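Search this site Enter keywords Go

Print this page | E-mail this article

The Second Anchor Can Stay Ashore

Every spring somebody on the dock at Skakcombe tells me I need a second anchor. Sometimes it's a third. The advice comes with a story about a squall off Clallutlow, and the squall gets worse each year.

I have kept a small sloop for 18 years and I don't believe in the pile of spare gear. I believe in one good anchor, more chain than you think you need, and going somewhere else when the forecast is bad. The books say otherwise, and so do the people who sell anchors.

Look at how the sales talk works. The new Skununik was shown at our club in March with a chart of holding power, all of it measured in clean sand with a steady pull. Fine. Where is the clean sand? Our harbor is weed over soft mud, with the odd shopping cart. I asked what the numbers were for weed and was handed a brochure. The price was $527 without the shackle.
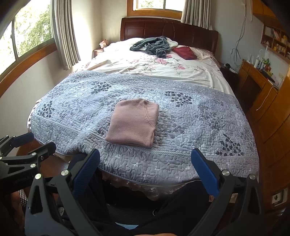
A second anchor has to live somewhere, and on most boats under thirty feet that means the bottom of a locker under the fenders, the awning and a bag of old line. I'd like to see the people who recommend it dig one out at three in the morning with the bow pitching. Even the simple pieces of ground tackle have become complicated. The folding kinds have arms and pivots, and I look at a pivot on a boat the way I look at one on anything, including those black grippers with the blue pads and the round silver screw heads: every joint is a place where something can work loose. On a table that's a nuisance. On a lee shore it's your boat.

The usual answer is that a spare costs nothing if you never use it. It costs weight, and it costs attention. I've met owners with three anchors and 100 feet of rode they had never once laid out on the dock to look at. The owner of the Medeiros, a pretty little ketch two slips down from me, had a spare whose shackle pin had rusted solid. He found that out in his driveway, luckily.

I'll grant that crossing an ocean is another matter, and so is leaving a boat alone on the hook for a week. Most of us do neither. We go out for the day or stay over one night, in 6 feet of water, a short row from a bar.

So before buying the second one, pull up the first. Check the pin, measure the chain, and put out more of it next time. If you still drag, then come and talk to me about shopping.

Sign up for our newsletter. We use cookies to improve your visit. Accept | Manage settings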